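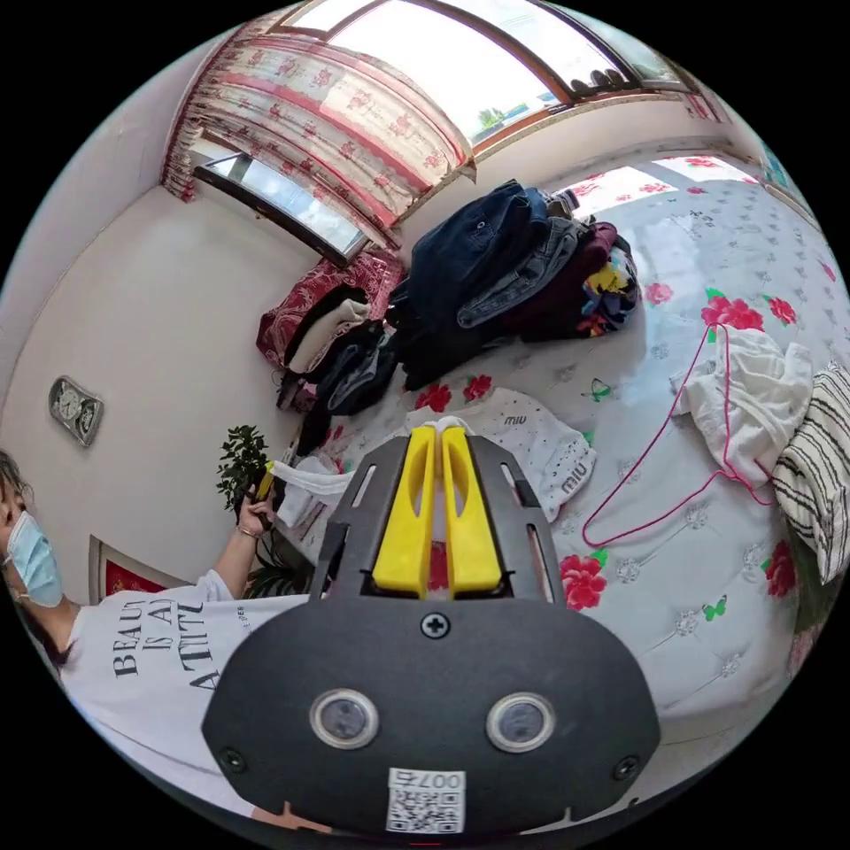

Kondside Household List - message archive

Subject: Re: Sorting summer clothes in a small bedroom
Date: 09/07/2023
List: kondside-household

On the question of where to sort everything, I would use the bed. I know the advice in the June digest was to work from the floor, but I have tried both and the floor is hard on the knees. It also means washing half of it again if you have a cat. A bed with the cover left on gives you a flat surface at a decent height and you can walk round at least two sides of it.

> I have one double bedroom, one wardrobe and a chest of drawers
> that sticks. Everything from winter is still hanging up and the
> summer things are in bags underneath the bed. Every time I start
> I end up with one enormous heap and put it all back at bedtime.
> How do the rest of you divide it up? Also, is it worth buying
> those thin hangers? I have seen a pack at the Voltcombe market.

The enormous heap comes from emptying the wardrobe in one go. Take out one kind of thing at a time. I begin with denim and anything else heavy, fold it straight away and stack it up by the pillows or against the wall. It stays upright there and you don't need to touch it again until it goes on the shelf. Jeans at the bottom, jackets on top, as a jacket never folds flat and will tip anything you put over it.

Dark clothes go in a second pile next to that. Mine are mostly black and grey and I used to spend ages telling one top from another at the back of a drawer. If you sort them by the window in the morning you can also see which have faded and which are navy. Jumpers I fold and put to one side on a cushion. I don't hang them at all now, having ruined the shoulders on two.

Leave the middle of the bed clear for whatever you are working on. T-shirts and thin cotton things are best done last, when the bulky stuff is out of the way. Lay each one face down, sleeves in, sides in, then up from the hem. If it has a print on the front, fold so that a bit of the print shows. Then you can find it without pulling out the whole row.

Hangers: I bought the Lopes ones and they are fine for blouses and dresses. They are no good for a wet coat. Keep the empties together at one end of the bed while you work, or you will be kneeling on them. I would not buy a big pack until you have finished and know how many you need. I had plenty spare by the end.

For the bags under the bed, I changed to lidded boxes from Zanedside. They hold less than they look as if they will, and the lids bow if you overfill them. I put a slip of paper in the end of each with what is inside. Winter things must be completely dry before they go in. I leave mine out overnight over the back of a chair.

> And what do you do with the things you can't decide about?

One bag, and it goes on top of the wardrobe until September. Anything I have gone looking for by then comes back out. The rest goes to the charity shop on the corner, which takes clothes in the mornings only.

As for putting it all back at bedtime, do 2 drawers' worth and stop. You will still have somewhere to sleep. I did mine over four mornings.

The drawer that sticks may just want candle wax on the runners. Take it right out, rub the wax along both sides and the bottom edges, and put it back empty before you judge it. If it still catches, look for a sock down the back.

--
To unsubscribe, send a blank message with "unsubscribe" in the subject line.
Messages over 500 lines are held for approval.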